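We're looking for a few more pairs of patient hands at Trarkik, our bench room on the second floor of the old Fetura building, and if you've ever lost a happy hour sorting the junk drawer, please read on, because you may be just who we had in mind!

The work is small-parts bench work. You sit or stand at a wide table with a beige top, you're given a small part and whatever tool the job card asks for, and you set things out, turn them the right way round, fasten them if they need fastening, and put everything back where it lives. Some days it's connectors and screwdrivers. Other days it's ordinary household stuff (we keep a very mixed shelf, sports gear included), and the job is simply to line things up on the back table and tidy them away again.
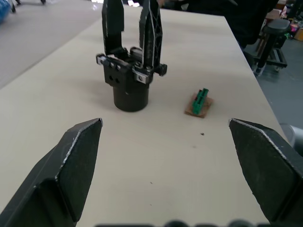
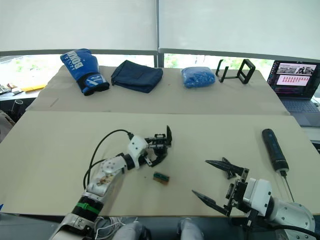
You don't need a background in electronics. What helps is a steady hand, decent close-up eyesight (glasses are fine, half of us wear them), and a willingness to do the same card several times over without getting grumpy. We do ask that you wipe down the table when you finish, crumbs and all, and that coffee stays out in the hallway.

Sessions last 3 hours, with a proper break in the middle, and pay is $81 per session. We have 190 job cards to get through before the end of March, so there's plenty to go around, and you can take one session a week or several. Parking is behind the building, next to the Hafþórsson warehouse; please don't use their loading spaces, they do mind.

To apply, send a few lines about yourself to the Plendness front desk, or drop a note in the box outside Room 873. Tell us which mornings or afternoons suit you and whether you're left-handed, as we'd love a few more lefties. No résumé needed, though you're welcome to include one.

Posted 8/13/24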